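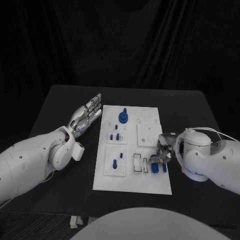
The peg board on the black table, blue and white parts

Re: [puzzleboards] Peg board, second version

Jul 21, 2026

Sieglinde Fröhlich wrote:
> I think the new layout settles it. Everything has its own place now,
> the blue shows up nicely on the white, and a person who has never
> seen the board should be able to sort the pegs without a sheet of
> instructions. Ellia agrees. Unless anyone objects I would like to
> send the drawings to Boltier this week and ask for a price on 105 sets.

I object, or at least I'd like to slow down.

I grant you the blue. Against the white it's easy to pick out, and the dark table helps. I'm less sure the dark table will be there when the sets go out to people's homes, so I wouldn't lean on it.

The part about needing no instructions is where you lose me. Take the big square plate on the right. It has one small hole, low on the left, and the rest of it is blank. What am I supposed to make of that? If I'm new to the board I assume a piece is missing and go looking on the carpet. The other square plate has two pegs standing on it, one thick and tall, one small, plus screw holes in the corners. Those screw holes bother me more than anything. A hole is a hole to somebody holding a peg.

Same with the big circle to the right of the knob. I can see it's a round position, fine. But the knob with the wide base stands next to it, and I'd bet half the people who try this will want to pick up the knob and put it in the circle. Is that wanted? The drawings don't say. Your note from March doesn't either.

The pale peg in the narrow plate I would drop. Next to the two blue ones it looks like it came out of a different box, and if there's a rule that makes it special, I haven't worked it out. Delaunay had a pale piece in the old board and we got letters about it.

And 105 sets is a lot of sets for something that, as far as I know, four of us have tried, all of whom knew the answer beforehand. Could we get a handful made first and leave them at Zudow for a few weeks with no sheet in the box? If people manage, I'll say so on the list and you can order what you like.

One small thing – drawing 4 still has the old part names on it. Please fix that before Boltier sees it.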